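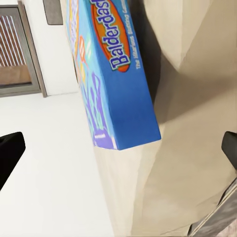

Gilmar Amaral objected, in his comments on the draft, that a phone sold with "all-day battery" makes no promise at all until someone says whose day. We have kept his objection and dropped our definition, which ran to a page and satisfied only its authors.

### 4.2 Standby drain on budget handsets

The Tiletti and the Dakis were charged to full, given the same SIM plan, and left alone overnight with the screen off. Both makers advise doing this with background sync disabled. Both also ship the phone with background sync enabled, so we left it that way. The log for the Dakis holds 3011 wake events, of which 1210 came from the weather app. The weather in November was rain, and the app could have stopped there.
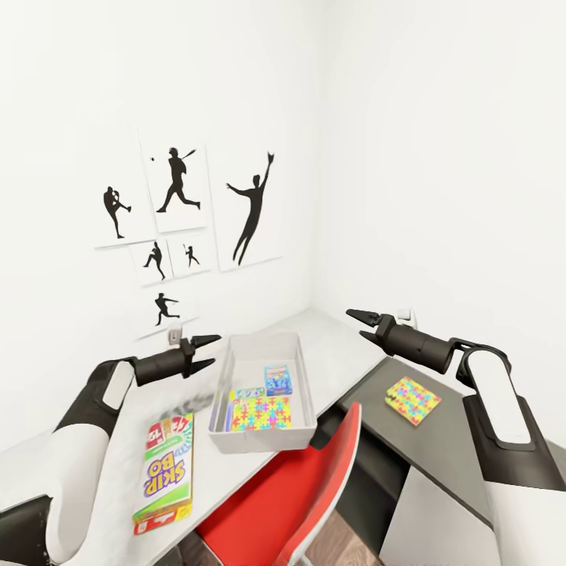

**Figure 2.** Left and right arms, grippers open.

The Tiletti logged 452 wake events over the same hours and still finished the night with less charge. Gaëtan Lemaire puts this down to its modem, which clings to a weak LTE signal long after a more sensible part would have dropped to 3G. Forcing 3G by hand narrowed the gap, at the price of having a 3G phone. 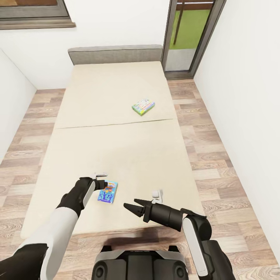

*Mobile Devices Group, Department of Electrical Engineering*

We repeated the test with the Kwok battery saver installed on both phones. It woke the Dakis more often than the weather app had, mainly to report how much power it was saving. The Jemlow launcher, which makes no claims about battery life, had no effect we could measure. Results for both add-ons are listed in Table 2.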